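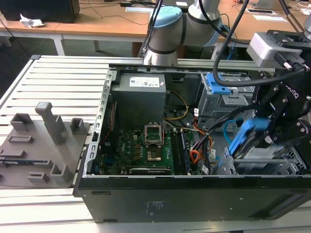
Drive brackets, part two

26 November 2025

I've been putting off writing this one up because I wanted the whole teardown sequence working first. It isn't, but the drive brackets are in good enough shape to describe, and three people have emailed asking for the gripper settings, so I'll start there.

For anyone who missed the September post: the goal is to have two arms take the reusable parts out of old office desktops. We have a stack of them in the shared workshop on Stonddale, mostly Dells. Fulgencio Cuesta got them from a company that was moving offices. By hand I can strip one without thinking much. Getting the arms to do it has taken most of my free evenings this fall.

The tower gets laid on its side with the side panel off. I take the panel off myself. I tried for a week to have the arm do the latch and slide the panel back, and the panel flexed and popped out of the fingers nearly every time. It's a job for later. The CPU comes out by hand too for now, so the machines I practice on have an empty socket with the bracket flipped up. I should really close those before running anything. A cable dragged across the pins will ruin the board, and I've already ruined one that way.

Why the blue parts first

Dell made the drive brackets and latches blue so a technician can find them. It works for a camera too. I threshold on hue, clean up the mask, and take the largest blob inside the region where the cage should be. The thin light blue SATA cable was a problem early on. It's close enough in color that when it drooped over the cage the two blobs merged and the center landed on nothing. Haoran Peng suggested dropping anything narrower than a set width before looking for blobs, and that fixed most of it. I run an erosion step, then grow the mask back.

The other Haoran (Haoran Cai, who has the bench by the door) thinks I should train a detector and be done with it. He's probably right in the long run. I have 2278 labeled crops sitting on a drive and haven't done anything with them. The color method takes a few milliseconds and I can see why it fails when it fails.

Gripping

The gripper is a Robotiq two-finger. The bracket is thin plastic and it bows inward when you squeeze it, which is how it's meant to release. So you want enough force to bow it and not so much that it slides up between the fingers. My first setting was much too high. I cracked two brackets before I turned it down to near the minimum and slowed the closing speed as well.

What I do now:

Move to a point straight over the bracket with the fingers open wider than needed.
Go down until the wrist force reading jumps, then back off slightly.
Close at low force and wait half a second.
Check the finger gap. If it's smaller than the bracket can be, we missed. Open and retry once.
Pull along the cage rails, not straight up.

That last step was the biggest improvement of the month. The cage isn't perfectly square to the case, and the case isn't perfectly square to the table, so "up" for the robot and "out" for the bracket differ by a few degrees. It doesn't sound like much, but it's enough to jam. I fit a line to the edge of the silver cage and use that for the pull direction.

The second arm mostly waits. It's supposed to hold the case down during the pull and it does this if I tell it where to go. Planning for both arms at once inside an open case is slow, and the planner likes to send one wrist through the space the other one needs. At the moment I park the second arm near the rear of the tower and only bring it down for the pull. Adebayo Garba has offered to look at the collision model, since he did something like it at his last job. I'm going to take him up on that.

The fixture plate

I printed a fixture plate in gray, with posts and rectangular holders to put parts into as they come out. It sits to the left of the tower. The tall post is used for checking that the plate hasn't been bumped. Revathi Poojary drew the first version and I've changed the holders so many times that she says to take her name off it. The current holders have a chamfer on the top edge, and that let me loosen the placement tolerance a lot. If you print something like this, add the chamfer from the start.

The plate bolts to the slats of the aluminum table. For a while I had it held with double-sided tape, and it crept. A whole evening's run was off by a little more each time before I caught on.

Cables

This is where I'm stuck. The power supply cables in these machines come across the middle of the case in one thick bundle, and it sits somewhere different in every tower. It blocks the camera's view of the board and sometimes it lies right over the thing I want. Pushing it aside with a closed gripper works about as well as you'd guess. It springs back.

I'm trying two things. One is to have the idle arm hold the bundle back while the other works, which gives that arm something to do but makes the planning problem worse. The other is to unplug the main board connector first, and that means pressing a small clip while pulling. I've got it to work on a loose board clamped flat. I haven't managed it inside a case.

Numbers

I logged every attempt on the brackets since I changed the pull direction. There are 33 runs in the log. I'm not going to quote a success rate yet because I kept changing things in the middle. The next batch will be with the code frozen. The commit I'm freezing at is tagged 1539, for anybody who has access to the repo.

Parts I'd buy differently: the flange adapter from Vamell was fine but the bolts they ship are too long, and I had to cut them down. The Sturis cable clips don't hold to the arm links once the arm has been moving for an hour. I've gone back to hook-and-loop straps, which look bad and stay put. The cables at the gripper still need more slack than I've given them, and I check them before each run.

Next on the list is the RAM. The sticks are easy to see but the clips at the ends need a fingertip, and the gripper fingers are too wide to get in between the slots. I'm printing narrower ones this weekend.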